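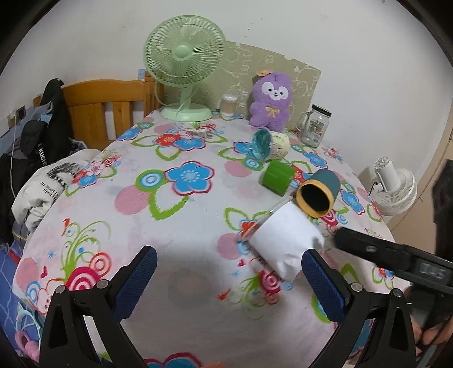
Half the pain is the replay step, according to one of the people who has been doing this since August, and if the new hire fixes nothing but that it will have been worth the desk. Fair. Read on with that in mind.

4 min read

Search jobs, teams, locations

Software engineer, manipulation tooling and perception
Hisside, Blackburn office. Full time. One opening, possibly two, depends on budget.

Posted Oct 10, 2024

Short version: we teach two-finger grippers to tidy up household tables. Cups, jars, toys, packets, plugs, patterned tablecloths. Lots of patterned tablecloths. We have people who are good at collecting demonstrations and people who are good at training policies. In between is a pile of scripts. We need someone to own the pile.

The codebase is called Harkside. Python mostly, some C++ in the control loop, one shell script everyone is afraid of. It takes in the wrist video, lines it up with gripper width and pose, cuts it into episodes, throws out the bad ones and hands the rest to training. On a good day. We have 2239 episodes sitting in a folder marked "recheck" and they need a real tool, not a spreadsheet.

What you'd be doing, first few months:

- Replay viewer. The current one drops sync after a few minutes and you have to restart it. Rewrite it or fix it, your call
- Pose tracking. Ours drifts when the background is a blank wall, and gets confused by repeating prints. Want a confidence number per frame that training can use
- Gripper width from fingertip markers. Works, mostly. Fails in low light
- Fisheye calibration. Today it's a notebook with hard coded paths to a laptop that was recycled
- Episode filtering. Automatic flags for jumps, dropouts, long pauses, so reviewers only look at what needs looking at
- Two-arm timing. Left and right clocks disagree by up to 20 ms and the planner notices

Later on: grasp planning for clear containers (jars, lidded tubs, the stuff depth sensors hate), and a scheduler for Promine, our test bench. Promine runs about 700 trials a week and the queue is first come first served, meaning whoever shouts.

You should have:

- Solid Python, readable C++
- Shipped something that other people had to use every day and complained about
- Camera geometry. You know what a distortion model is and have been burned by one
- Comfort with messy time series data. Clock offsets, missing frames, all of it
- Willingness to pick up a gripper and record demos yourself for an afternoon now and then. Everybody does it, managers too

Nice but we won't reject you over it: SLAM, imitation learning, ROS 2, video codecs, any front end at all. We have no front end people. The viewer looks like it.

Don't need: a PhD. A degree in robotics. Publications. If you have them fine, put them at the bottom.

How we work. Small team, one standup a day, short. Code review is real and can be slow when a bench run is on, we're trying to get better at it. Three days in the office since the hardware is there, other two wherever. On-call for the bench rotates, evenings only, and you get the time back. Documentation is thin. Part of the job is making it less thin, you'd get actual hours for that and not just good wishes.

Pay band and benefits go out with the first email, before any interview. If you don't get them ask, somebody forgot.

Applying: send a resume (two pages max please) and a note, 200 words is plenty, on a data problem you tracked down. What was wrong, how you found it, what you'd do diffrent now. Link to code if you can share it. No cover letter. Use the form on the Hisside careers page and pick "Harkside tooling" from the list, otherwise it goes to sales.

Process is a half hour call, then a paid exercise with a small set of real episodes that have known faults in them, then a visit to the bench. Exercise should take an evening. If its taking longer, stop and send us what you have and tell us where you got stuck. We read partial ones all the time.

We reply to everyone. Took us three weeks last round, aiming for one this time.

Visa sponsorship: yes for the main role. For the second opening we don't know yet. Contract work: no. Agencies: please no.

Also, if you already sent something in August for the calibration role, that one got folded into this. Your application is still in the pile but send a line saying you're still interested and which parts of the list above you'd want to start on.

14 shares
3 comments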